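Elside opens games and hobby room above the Keniritz building

Residents of Elside can now use a shared games and hobby room on the first floor of the Keniritz building. The room opened on 11th October and is free to use for anyone who holds an Elside library card.

The room was fitted out by Gornon, the furniture hire and repair firm based on the ground floor, with help from the Bugti toy library. It has tables for board games, puzzles, model making and drawing, a wall of open shelving and a small sink for washing brushes. It was last used as a stockroom and had been locked for much of the past few years.

Li-hua Kwan of Gornon led the fitting out. "We had a dry room with good light and we were keeping broken chairs in it," she said. "People in the flats nearby kept asking where they could leave a half-finished puzzle without a cat walking over it. We moved the chairs."

What is in the room

Most of the tables came from Gornon's own hire stock. They are plain and light in colour, so that small pieces and dropped screws can be found again. They can be used singly or pushed together when a game needs more space, and they fold away for talks and meetings.

The walls have been painted a light grey. The old carpet has been taken up and replaced with sheet flooring that can be mopped. Lighting over the tables is on a separate switch from the rest of the room, and people doing close work are welcome to bring a lamp of their own. There are sockets along the walls for laptops and chargers.

The shelving holds games and puzzles on loan from the Bugti toy library. The opening collection has 291 titles. They range from picture matching games for young children to long strategy games that take a full afternoon. A printed list hangs beside the door, and a second copy is kept at the library desk. Titles will be changed over every quarter.

Hsin-yi Hung chose the opening collection. She started with the games that are borrowed most often from Bugti and then added sets which are too big or too heavy for most people to carry home.

"The wooden railway weighs as much as a small child," she said. "It has gone out on loan twice in all the time we have had it. Now it can stay in one place and be played with."

Boxes, bags and lost pieces

Every game has been checked and repacked before going on the shelves. Where the original cardboard box had split, the contents were moved into a clear box with the printed sleeve kept so that the title can still be read. Cards are held with paper bands. Dice, counters and cubes go into drawstring bags, and the name of the game is written on a tag.

Wen-hsiung Choi, who did much of the checking, found that 43 games had at least one piece missing. Most of these have been made up with spares from the toy library. Where there was no match, a plain piece of the same size has been put in and a note left under the lid. A handful of jigsaws could not be completed and have been marked with the number of missing pieces.

"I would sooner know before I start," he said. "A puzzle with one piece of sky gone is fine if you have been told."

Visitors who find a stray piece are asked to put it in the tin on the windowsill. The tin is sorted on the first morning of each month.

Using the tables

Tables cannot be reserved, except by groups of six or more. Visitors may set up where they like and should clear their table when they leave. Puzzles that are not finished can be slid on to a board and stored on the lower shelves for up to a fortnight, with a name and a date on the slip provided.

People may bring their own games, controllers, kits and laptops. The back part of each long table is meant for these things, leaving the front free for play or for making. 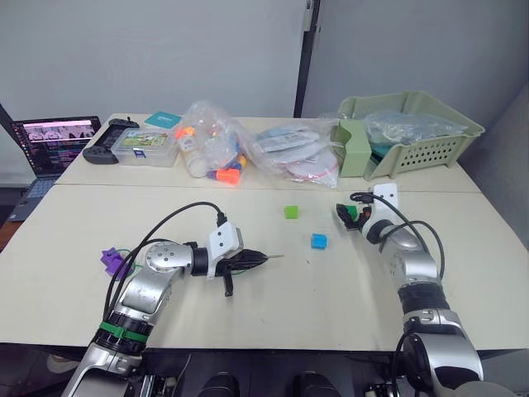 Opening hours and joining

The room is open in the mornings from ten until one, and in the afternoons from two until six. Evening opening until nine will be tried during October for people who are at work in the day. If it is well used it will carry on through the winter.

Visitors should show their library card at the Gornon counter and sign in before going upstairs. Children under 11 must come with an adult. There is a lift at the rear of the building, and the door to the room is wide enough for a wheelchair or a double buggy. Two of the tables can be raised and lowered.

The room seats 16 people at a time. At busy times visitors may be asked to share a table.

Hot drinks are allowed if they have a lid. Food should be eaten on the landing, where there is a bench and a bin. Paints, glues and varnishes with a strong smell should not be used indoors. Water-based paints are fine, and there are mats in the cupboard under the sink.

Groups and regular sessions

A number of groups have already asked for a regular slot. A model making group will meet on two mornings a month, and there will be a session for parents and carers with children under five. Katalin Kovács is to run a beginners' chess hour and a repair table, where people can bring in games with torn boards, snapped hinges or loose corners and be shown how to mend them.

"It is mostly glue, patience and a pile of heavy books," she said. "We can supply the books."

Groups wishing to book should write to the Gornon office, giving the number of people expected and whether they need the adjustable tables. There is no charge for groups of local residents. Businesses and groups from outside Elside will be charged a small fee, and the money will be spent on replacement boxes and bags.

How the room was paid for

The tables, shelving and labour were given by Gornon. The flooring and lighting were paid for through a sale of surplus chairs held in the yard, together with a collection at the library desk. The collection raised £811. The Bugti toy library has lent the games without charge and will keep ownership of them.

Pin-yu Fang, who manages the Keniritz building, has agreed the use of the room for two years. "It was costing us the same to heat it for chairs as it will to heat it for people," she said. "I have asked for the windows to be shut at the end of the day and that is the only condition I have made."

Giving games to the room

Donations of games and puzzles are welcome from the start of next month. They should be complete or clearly marked if they are not. The room is short of the following:

Jigsaws with large pieces
Card games for two players
Travel sets with pegs or magnets
Clear lidded boxes of any size
Spare dice, counters and small cubes

The room is not able to take electronic toys without a battery cover, soft toys, or games with parts that have been chewed. Large donations should be arranged beforehand, as there is little space to store them on the ground floor. Smaller items may be left at the Gornon counter during shop hours.

Notes for editors

Gornon hires out and repairs tables, chairs and shelving for homes, halls and small offices. Its workshop and counter are on the ground floor of the Keniritz building in Elside.

The Bugti toy library lends toys, games and puzzles to families in Elside and the villages nearby.

Visits by the press can be arranged in the mornings before the room opens. Please ask for Li-hua Kwan at the Gornon office. Photographs of visitors, including children, may only be taken with their consent or that of a parent or carer.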